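Ordenar la mesa (y otras formas de no trabajar)

Hay gente que corre maratones. Yo, cuando se acerca una entrega, ordeno. No ordeno bien, que conste: traslado cosas de un montón a otro montón con la cara seria de quien está haciendo inventario en un museo. Llevaba desde febrero prometiendo ocuparme de la sala de la moqueta, y la sala de la moqueta, paciente como todas las moquetas, me esperaba.

Empecé por el suelo, que es por donde empiezan los manuales y los cobardes. El plástico transparente es mi debilidad. Viene envolviendo algo, uno lo dobla mal, lo deja en un rincón "por si hace falta", y a los meses tiene más derechos adquiridos que yo. Jamás he vuelto a envolver nada con él. Tampoco lo he tirado nunca. Cruje cuando lo pisas, brilla cuando le da la luz y se arruga de una manera imposible de alisar, así que ocupa siempre el doble de lo que debería.
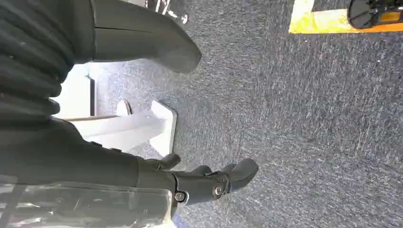
Foto: archivo propio del blog. Si la usas, cita, que no cuesta nada.

Mi criterio para el plástico, tras mucho pensarlo, es el siguiente: si puedo decir en voz alta para qué sirve, se queda. Lo dije en voz alta. Sonó ridículo. Se quedó de todos modos — el criterio era nuevo y no quise ser severo el primer día.

Luego están las sillas, los soportes y las patas de las cosas. Quien diseña muebles no ha pasado nunca una escoba por debajo de ellos. Tengo una teoría sobre las patas blancas, y es que se fabrican blancas para que cada roce de zapato quede documentado. Compré para limpiarlas un producto de la casa Konetti que prometía mucho en la etiqueta y olía a piscina municipal. Las patas siguen con sus roces. La sala, eso sí, huele a piscina municipal.

El papel ya es otra categoría. A los papeles grandes se los vence con una carpeta; los pequeños son guerrilla. Resguardos, tarjetas, etiquetas, el cartoncito de algo. Me pasé un buen rato con la caja de las tarjetas y salí de allí peor de lo que entré, porque las tarjetas no se ordenan, se leen. Y hay una que me gana siempre: una ficha de BLACKPINK en chino, con su casilla para el nombre, otra para el sexo (mujer, así en singular, para el grupo entero), el debut en 2016, la discográfica y hasta los fans, que resultan ser una familia.

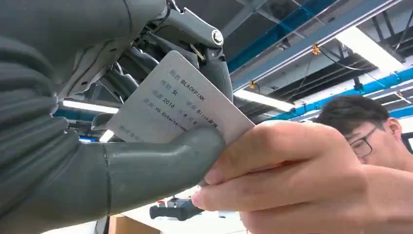
¿Dónde se archiva una cosa así? En "música" no tengo carpeta. En "documentación" quedaría raro entre la garantía de la lámpara Palumbo y las instrucciones de un Sarkulance que ya ni enciende. Lo que más me gusta es el tono administrativo, esa seriedad de formulario aplicada a un grupo de pop. Me dieron ganas de rellenar una con mis datos. Nombre, sexo, debut (pendiente), fans (pendiente), compañía (ninguna, trabajo solo). Se agradece que la casilla de logros no exista.

Hice dos montones: lo que se guarda y lo que se piensa. El segundo montón es el grande. Pensar, en mi casa, es un verbo de almacenaje.

Para la parte de arriba de la mesa me había comprado unas bandejas Adell, de esas que en el catálogo aparecen con una piedra y un lápiz dentro y nada más. Las devolví. Ninguna persona con cables puede tener esas bandejas. Preferí confiar en la madera clara, que disimula el polvo con mucha educación, y en una cajita con su separación dentro, que me parece el mueble perfecto: dos sitios, dos decisiones, y ninguna tomada todavía.

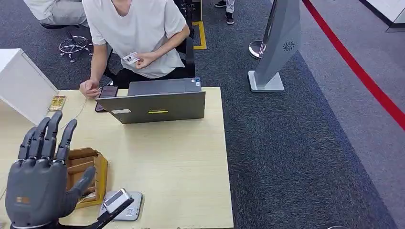
Sala de la moqueta, noviembre de 2022

Parte de situación. La cajita sigue vacía. Me da apuro estrenarla, como esas libretas buenas que uno reserva para una idea a la altura y acaban heredándolas los sobrinos. ¿Qué se mete en una caja así? Clips sería rendirse. Monedas, tentar a la suerte.

Lo demás se defiende. El portátil gris tiene pegatinas en la tapa y no pienso rascarlas, que ya conozco el cerco pegajoso que dejan y prefiero mil veces la pegatina. El lector de tarjetas está cerca del borde delantero, con un aparatito plateado encima y su correa negra, y mi norma de no apilar nada sobre nada ha durado lo que duran mis normas. El cable blanco va por donde quiere. He probado con bridas, con pinzas y con una charla, y sigue haciendo esa curva de río por la mesa.

Del armario blanco de al lado no voy a hablar. Un armario cerrado es un asunto privado.

La entrega, por cierto, eran 29 páginas. Llevo 2. Pero mañana a primera hora me pongo con los cajones.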